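Delevell T2, thermostat connecté pour radiateurs électriques
Accueil > Chauffage > Thermostats > Delevell T2

Disponible, expédié sous 2 jours ouvrés

Le T2 remplace le thermostat d'origine d'un radiateur électrique à fil pilote. Il mesure la température, compare avec ce qu'on lui a demandé et agit en conséquence, ce qui le place déjà au-dessus de la molette graduée de 1 à 6 dont personne, chez Delevell, n'a jamais su à quoi correspondait le 4.

Le boîtier se fixe au mur, à hauteur d'épaule, loin d'une fenêtre et du radiateur lui-même. Le conseil paraît superflu. Il a été ajouté à la notice après la première saison de vente, et souligné après la deuxième.

Programmation
La semaine se règle depuis l'application ou directement sur le boîtier, avec la bague. Chaque pièce a son propre planning : 18 °C la nuit, 21 °C le matin dans la salle de bains, et la valeur de votre choix dans le bureau, à négocier avec les autres occupants. En cas de désaccord, le T2 applique le dernier ordre reçu. Il ne prend pas parti.

Le mode Absence coupe le planning et maintient une température réduite. Le retour peut être programmé à l'avance. Si vous rentrez plus tôt que prévu, le T2 n'en saura rien et il fera frais.

Sans Internet
Les plannings sont enregistrés dans le thermostat. Une box en panne, un abonnement oublié ou un serveur parti en maintenance un soir de gel ne changent rien au chauffage. Seuls le pilotage à distance et les courbes de consommation attendent le retour de la connexion. Les courbes sont jolies, mais on s'en passe. 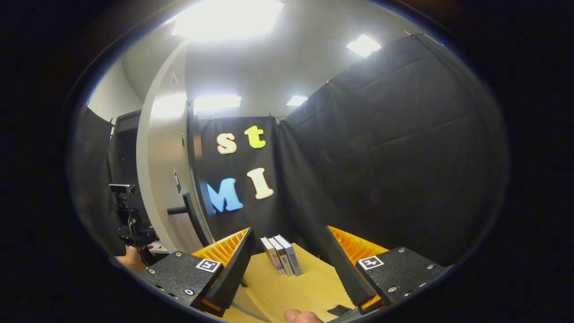
Genivaldo Rangel : Posé dans trois pièces au mois de mars, donc un peu tard pour l'hiver, je sais. Le planning fonctionne bien et le boîtier ne clignote pas la nuit, merci. En revanche l'appairage du troisième m'a demandé deux essais, et la notice parle d'un « bip discret » qui a réveillé le chien. Quatre étoiles.

Réponse de Delevell : le volume du bip se règle dans Paramètres, Sons, Appairage. Nous transmettons nos excuses au chien.

Compatibilité
Le T2 fonctionne avec les radiateurs et les sèche-serviettes à fil pilote, jusqu'à 2000 W par appareil. Il dialogue avec la passerelle Bruro (vendue séparément) et avec les détecteurs d'ouverture Pandey : fenêtre ouverte, chauffage suspendu. Les anciens modules Wukley sont reconnus à condition d'avoir été mis à jour, opération que leur fabricant décrit comme simple et pour laquelle il fournit un document de plus de 18 pages.

Il ne convient ni aux chaudières, ni aux planchers chauffants, ni aux poêles à bois.

Caractéristiques
Alimentation : secteur 230 V
Puissance maximale : 2000 W
Liaison : radio vers passerelle Bruro
Affichage : écran monochrome, extinction automatique
Garantie : 2 ans

Contenu de la boîte
Un thermostat, une plaque murale, deux vis, deux chevilles, une notice. Le tournevis n'est pas fourni.

Installation
Coupez le courant au tableau avant toute intervention. Si vous hésitez sur le disjoncteur concerné, faites appel à un électricien.

Fiche mise à jour le 15 mars 2023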